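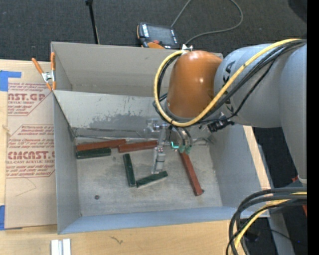

Bin station with the arm over the blocks. Suction cups and finger share one gripper.

Home | Shop Tips | Benches | Safety | Contact

This site uses cookies to remember your reading preferences. Accept | Settings

Working next to a picking arm: bench notes for small shops

These notes were compiled by Romain Gilbert from the shift log at the Farwood shop, where a picking arm took over block sorting in October. The job used to occupy one person per shift at the sorting bench. The same people now stage bins, clear faults and inspect finished trays. Most of the tips concern the bin, which is where most of the lost time was found.

Fix the bin before anything else

The arm is taught positions relative to the bin. A bin that slides along the tabletop produces missed picks that look like gripper faults. Clamp it at a corner with a spring clamp and check by pushing on the opposite corner with the heel of the hand. If the bin moves, add a second clamp or a stop block. Keep clamp handles out of the approach path and out of the path of the cables, which swing wider than the arm does.

Mark the bin outline on the table with tape. When the bin is taken off for cleaning, it goes back to the outline and the first cycle is run at reduced speed. Do not re-teach to suit a bin that has been put back crooked.

Loading

Spread the blocks in one layer. Hand sorters tolerate a heap. The arm is slower with one, and blocks lying hard against a wall are the most frequent reject. At Farwood the loading rule is a level layer with no block standing on end. A few blocks touching end to end is acceptable.

Mixed colors are fine if the recipe calls for them. Confirm the recipe on the controller before loading. Titilayo Tamuno's log records 13 stoppages in the first month, six of them from a recipe left over from the previous shift. The recipe name is now read aloud at handover.

Suction cups

Wipe cups with a lint-free cloth and plain water at shift start. Solvent stiffens our cups. Look at the lip from below with a flashlight and replace the cup if there is a nick or a flat spot. Replace cups as a set. Dust from cut blocks collects in the vacuum filter well before it shows on the cups, so the filter is changed by cycle count: every 900 cycles on our material. Other materials need their own number, found by logging vacuum level at the start of each shift.

Rigid fingers should be checked for bend against a straightedge, with the arm in its service position and the drive off.

Bin surfaces

Sloped panels and floors scuff. Scuffs are cosmetic until a fingernail catches in them, at which point a block edge will catch too. A worn patch also changes how the surface reflects light, and a vision system may begin reporting parts where there are none. Change the panel or repeat the background calibration. Sweep chips out at every bin change. Compressed air moves them under the bin.

If you cut your own replacement panels from acrylic sheet, leave the protective paper on until the panel is ready to fit. Mark cut lines on the paper in pencil. Deburr the edge, and round any corner a hand will pass.

Cables

Watch the cables through one full cycle each week. The loop around a joint should open and close without rubbing on the same point. Ties go on snug enough to hold and loose enough to turn with a fingertip. Anything that crosses a table corner gets an edge guard. Tug connectors gently. Never use a cable bundle as a handhold when leaning over the bin.

Clearing a jam

1. Stop the cell at the controller and wait for the arm to come to rest.
2. Take the enabling key with you.
3. Remove blocks by hand from the side away from the arm.
4. Check that no block is held under the gripper.
5. Return the key, step back, restart at reduced speed.

Step 2 was skipped often at first. Ikechukwu Yusuf moved the key hook to the bench side of the cell, and compliance improved with no further instruction.

What changed for the people on shift

Wrist complaints from the sorting bench have dropped. Complaints about standing still have gone up, and a stool was added at the inspection end. The work comes in bursts: several minutes of nothing, then a fault and a bin change together. Salamatu Omoregie, who runs the evening shift, rotates staging and inspection every two hours. Long inspection stretches were producing missed chips.

Output on the best shift so far was 1653 blocks. The typical shift is lower, and planning should use the typical shift. Keep one hand-sorting bench set up. Two people per shift should still be able to sort by hand at full rate, and they need practice time on the schedule for it.

Write faults down in plain words with the time beside them. "Dropped block, left wall, 4:20" is useful a month later. "Arm acting up" is not.

Related tips
Setting up an inspection light
Spring clamps: sizes and holding force
Cutting acrylic without chipping
Shift handover sheets
Reading a vacuum gauge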